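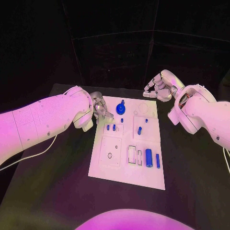
Bavow Board Working Group
Minutes of the August meeting, Langat building, room 15

The meeting opened at 9:20. The minutes of the previous meeting were accepted with one correction: the spare plates are stored at Gudton, and the earlier text placed them at Langat.

1. Board layout

The group reviewed layout revision C. The board stays white with black outlines for the parts. The smaller square plates remain separate pieces so that one plate can be replaced without remaking the whole board.

A member asked if the part names should be printed next to the outlines. The view of the group was that names would crowd the smaller plates. Outlines only, for now.

Decision: revision C is frozen. Changes go to revision D.
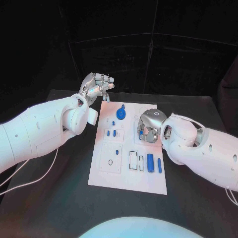
2. Parts

All parts will continue to be made in blue. A request for a second color for the thin pegs was discussed and declined – two colors would mean two print runs and separate stock.

The toothed part needs a drawing of its own. At present it shares a sheet with the pegs, and the dimensions of the center post are hard to read. Gikex has quoted for 200 sets of parts at a total of 540 dollars, delivery not included. The quote is open until the end of the month.

Decision: accept the Gikex quote once the separate drawing is issued.
Action: drawing office to issue the drawing.

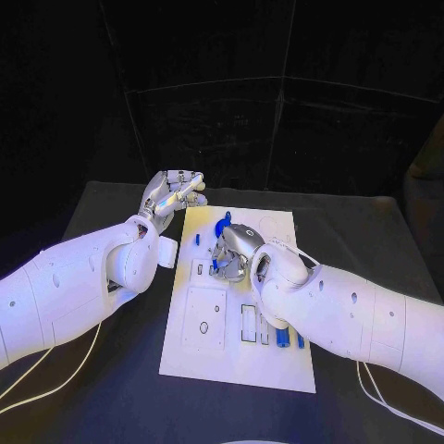

The drawing office proposed one line weight for all outlines, including plate borders. Thin black line is used on the current sheet, and the large rectangle at lower left has both an oval and a small circle inside it, so any increase in weight has to be tested there first. The narrow slot in the smaller rectangle above it is the other place to check. A printed sample at the heavier weight will be brought to the next meeting. No change to revision C results from this.

3. Table and background

The dark tabletop and black background are kept. Lighter table covers were suggested, and the group saw no need, as the edges of the board are easy to pick out against the present surface. The board position will be marked with tape at the corners. Tape width was left open.

Action: Langat to supply tape and mark the position.

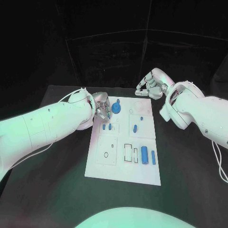 Board with plates and blue parts on the dark table, item 3.

4. Storage and labels

Each set goes in one flat box with the plates on top. Box labels will carry the revision letter and set number. Twenty boxes are on hand at Gudton; the rest will be ordered with the parts.

5. Other business

Request for a second board at Gudton: carried over.

The meeting closed at 10:15. Next meeting in September, same room.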